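Subject: Re: [flivedden-film] September all-nighter, running order + print
Date: January 11, 2026

Quick one before I have to dash.
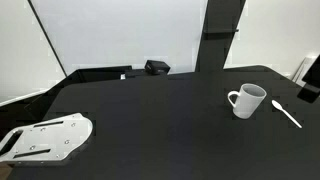

Print news first as that's what everyone keeps asking. Plerkbridge have said yes to lending us the 35mm of Jostatis, but only for the one night, and it has to be back with them by noon the day after. So whoever drives can't also do the all-nighter. Sorry. It's 407 seats if we get the big screen at the Vidal and a lot fewer if we get shoved upstairs again.

> Are we still showing the short cut of Jostatis or has
> that changed? I thought we agreed on the long one back
> when we did the werewolf season. Also can we PLEASE not
> put the anthology last, half the room was asleep by the
> third story last time and the third story is the good one.

Long one, yes. The lending copy is the long one anyway so there's no choice in it. Runs 14 minutes over what we've got in the draft programme, mostly the extra lighthouse stuff and the bit with the uncle's letters. The reel change into the cellar segment is rough apparently, splice jumps and you lose a line of dialogue. I'd rather have that than the DVD, which is far too dark in the cellar, can't see a thing.

Agree about the anthology. Suggest it goes on at 11 straight after the shorts, then Jostatis, then the silly one with the moths to wake people up. That puts the slow Spanish thing at about four in the morning, and I know some of you love it but it is very slow.

> Who is doing the notes? Last year's had the wrong
> director for two of the films.

Me again unless someone else wants it. One was wrong, not two, the other was a pseudonym and I stand by it. Will do a single side of A4 this time. If you want to write a paragraph on any of the films send it by the end of the month, plain text, no spoilers for the framing story pls. I've had 7 offers for the moths one and none at all for the shorts.

Still to sort:
- certificate for the two shorts that never had one, council needs a form
- whether the Vidal will do the bar past midnight
- trailers. I have a reel of old ones, havent checked it for vinegar smell yet

Dont forward the print bit outside the list, Plerkbridge want to announce it themselvs.

More when I hear from the Vidal.

_______________________________________________
flivedden-film mailing list
Replies go to the whole list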